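Nirutier Garment Care and Alterations
Frequently asked questions

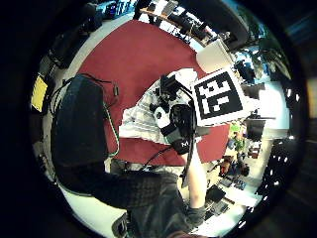

Which items do you accept?
Nirutier accepts everyday clothing, school uniform, household linen and most outerwear for cleaning, repair or alteration. Leather, fur and wedding dresses must be assessed by Denise Hebden before an order is opened. Shirts make up the greater part of our work, and a white shirt with thin grey stripes, such as the one lying on the red carpet, is charged at the standard rate whatever its size.

How should I prepare my garments?
Please empty all pockets and remove badges, brooches and collar stiffeners. Stains should be left untreated, as household products may set them. Loose buttons can be handed in with the garment in a sealed envelope.

How long will my order take?
Cleaning is normally completed within three working days. Alterations take up to 12 working days — longer where a second fitting is needed. Customers will be told of any delay by telephone or e-mail.

Can a frayed collar be repaired?
In many cases, yes. The collar is unpicked, turned and sewn back so that the worn side is hidden. Collars that have already been turned once cannot be turned again, but a replacement may be cut from the shirt tail if there is enough cloth.

Do you offer collection and delivery?
Collection is available to customers within the Sedik and Deng delivery areas. Bookings are handled by Lihua Song and should be made by noon on the day before collection.

What happens if an item is lost or damaged?
Claims should be made in writing to Chenxi Qin within 44 days of the return date and must include the order number. Items treated at the owner's risk — this will be marked on the ticket — are not covered.

How long are finished orders kept?
Finished orders are held for three months. A reminder is sent before this period ends.

Page last reviewed: May 21, 2025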